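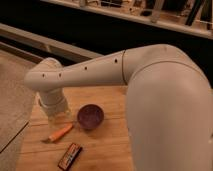 Volik Honeymoon Fund Registry Notes

Version 2

Summary

A collection of 2386 short written entries from couples who asked their wedding guests to put money toward a trip instead of buying household gifts. Each entry covers one trip. The entries were gathered by Chukwuemeka Danladi through a web form on the Volik registry site and cleaned up by hand before release.

The collection is meant for people who study gift giving, travel planning, or the wording couples use when they ask for money. It can also be used to test text sorting tools on short, informal writing.

What is in an entry

Every entry is one row in a tab-separated file. The columns are:

entry_id: a number with no meaning outside this collection
ask_text: what the couple wrote to their guests on the registry page
trip_type: one of beach, city, road, hiking, rail, mixed, undecided
split: whether the trip was offered as one fund or broken into pieces such as a dinner, a night in a hotel, or a train ticket
note_after: what the couple wrote when they came back, if they wrote anything
season: spring, summer, fall, winter, or blank

Many rows have an empty note_after column. Couples were sent one reminder by email and left alone after that.

Files

registry_main.tsv holds all the entries.
registry_sample.tsv holds 200 entries picked at random, for anyone who wants to look before downloading the full file.
labels.txt lists the trip types with a short definition of each.
changes.txt lists what was fixed between versions.

How it was collected

The form went up in March and stayed open until the following March. Couples checked a box agreeing to have their text shared with names taken out. Entries that left the box blank were deleted and are not counted anywhere in this file.

Names of people, streets, and venues were replaced with tags such as PERSON_A or VENUE. Names of countries and large cities were kept. Dollar amounts given by single guests were removed. Target amounts set by the couple were kept when they appeared in ask_text.

Trip types were assigned by one reader. A second reader checked the rows marked mixed and undecided, and most of the changes in version 2 come from that check. The line between road and mixed is still not very clean. A couple who drove to Grormont and then stayed a week in one cabin could reasonably go in either.

Known problems

Spelling was left as written. Some ask_text entries are copied from templates, so near duplicates are common, especially the one that begins "Your presence is present enough."

Couples who used the Makokha add-on had their text cut at 200 characters by the form. These rows end in the middle of a sentence and cannot be restored.

Season refers to the trip and has nothing to do with the date of the wedding. Version 1 mixed the two up in the winter rows.

Use

Free for research and teaching. Please do not try to work out who wrote an entry. If you find a name that was missed, open an issue with the entry_id only and do not paste the text.

The older Guvwood guest survey used different questions and should not be merged with this file.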